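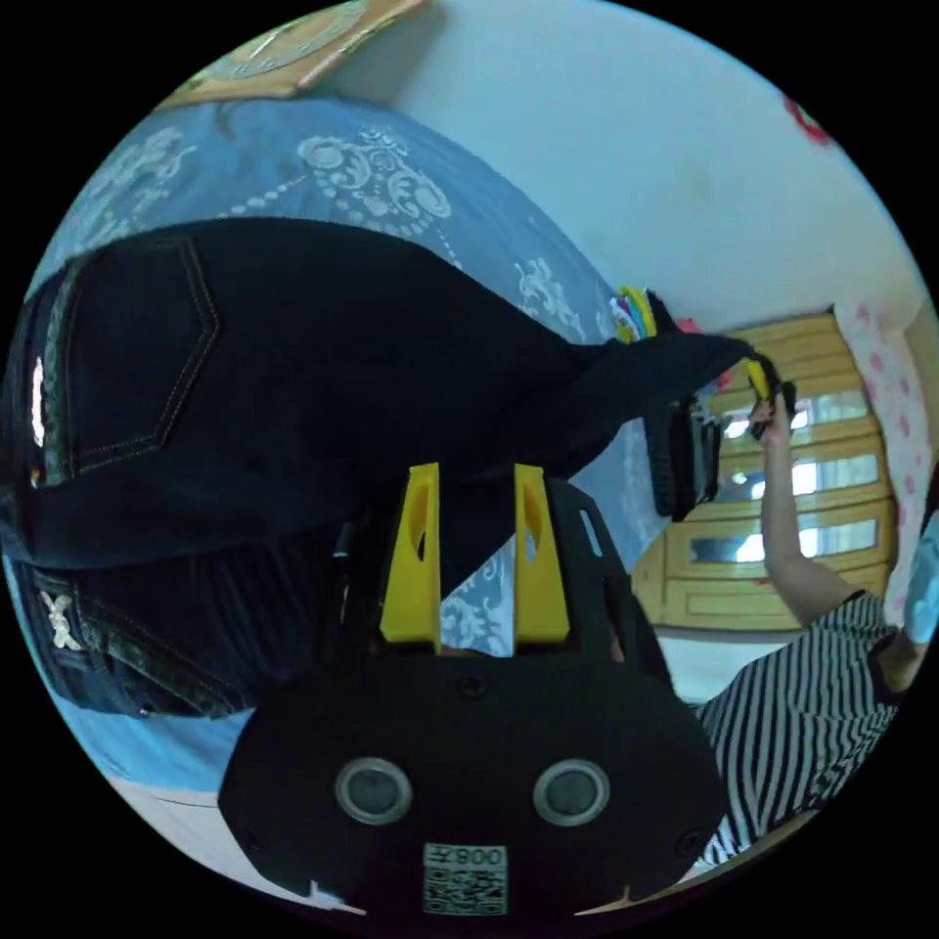 Back pocket (jeans)

The back pocket is the sewn-on patch pocket found on the seat of a pair of jeans, usually one on each side. It is made from the same denim as the rest of the garment and is one of the parts people notice first, partly because it sits where the eye tends to land and partly because so many makers have used it, over the years, as a place for a little decoration.

Shape

Most back pockets have five sides: a straight top edge, two sides that slant gently inward, and a pointed bottom, a bit like a shield. The point is often quite shallow, and on some pairs it is softened into a curve. Larger pockets set low give a relaxed look, while smaller ones set higher and closer together suit a slimmer cut - though tastes on this have gone back and forth more than once.

Stitching

The pocket is commonly sewn with thread in a color that stands out from the cloth. Tan, gold and orange are the old favorites on dark denim, where the outline shows up very clearly indeed. Two rows of stitching, side by side, are usual around the edge. The top corners take the most strain every time a hand or a wallet goes in, so they are strengthened with rivets or with a short, dense band of stitches called a bar tack.

Embroidery and other details

Some jeans carry small embroidered motifs near the waistband or on the pocket itself, and white thread is a popular choice on very dark cloth. The workwear maker Dreler put a plain white bar beside the pocket of its early pairs, and Clarevell later offered 8 different motifs.

Care

Decorated pockets last longest when the jeans are turned inside out before washing, in cool water, with the buttons and zipper done up. Very dark denim can give off color when new, so it is kindest to wash it alone the first few times and to let it dry fully before laying it over a pale bedspread or a light chair. A pocket that has come loose at one corner can be mended at home with a heavy needle and strong thread, following the old holes.

See also: Denim; Topstitching; Bar tack; Rivet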